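Leckie Backgammon Set, Club Size

Fotik makes boards for people who play backgammon every week and want a set that is nice to open. We are a small company in Zarnotstead. The Leckie is our club size board, and it is the one we sell the most.

About the game

Backgammon is a race for two players. Each player moves the checkers around the board after a throw of the dice, and the first one who takes all of them off the board wins. The rules can be learned in one evening. The good decisions take much longer, and this is why many of us are still playing the same game as our grandparents did. Luck is always present, so a beginner can win against a strong player, and the strong player must accept it with a smile.

About the board

The Leckie folds in the middle and closes with two metal latches. The playing field is made from wool felt, which keeps the dice quiet. This is very welcome if you play late and somebody sleeps in the next room. The points are sewn into the felt, not printed on it, so they do not wear away where the checkers slide.

The outside is covered in dark green cloth. The corners are rounded by hand by Sándor Erdős, and you may find very small differences between one board and another. We do not consider this a fault.

What you receive

One folding board
A full set of checkers in cream and dark brown, with spare checkers in both colors
Two leather dice cups with a lip inside
Two pairs of dice
One doubling cube
A cotton bag for carrying
A printed rule sheet in English and Hungarian

Care

Please keep the board closed when you do not use it. Dust can be removed from the felt with a soft clothes brush, always in the direction of the points. Do not use water on the felt. If a drink is spilled, press a dry towel on the place and leave the board open until the next day. The dice cups can be treated with any colorless leather cream.

Playing for points

Many of our customers play for points with the doubling cube. The cube starts in the middle of the board. A player who feels stronger can offer to double the value of the game, and the opponent must accept or give up. We recommend new players to leave the cube in the bag for the first 100 games or so many as they like, and then to try it slowly.

From our customers

"I bought the Leckie for our evenings in Botville and it is used very much. The felt is still good after 8 months." Apinya Suksawat

"The latches were stiff at the beginning, now they are fine. The cups are excellent." Csaba Csonka

Ordering

Boards are made in small numbers, and delivery can take longer before the winter holidays. If you want initials on the cover, please write them in the order note exactly as they should appear. Boards with initials cannot be returned. For questions about repairs and spare checkers, please write to Csenge Lakatos. For club orders, please write to Zoltán Szekeres.
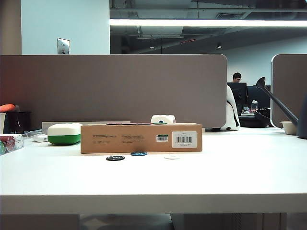
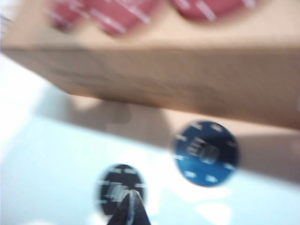
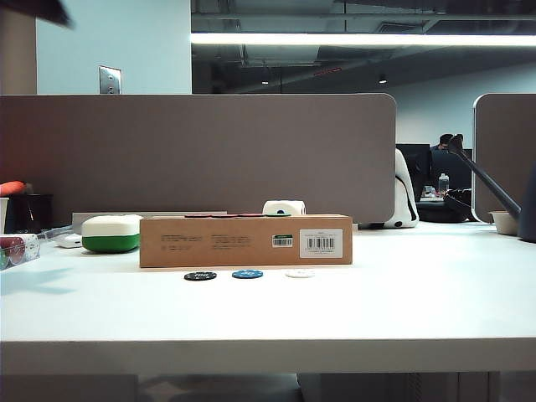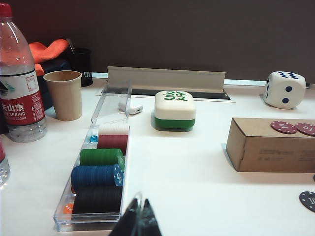
First picture: poker chips in black, blue and white, in front of a cardboard box.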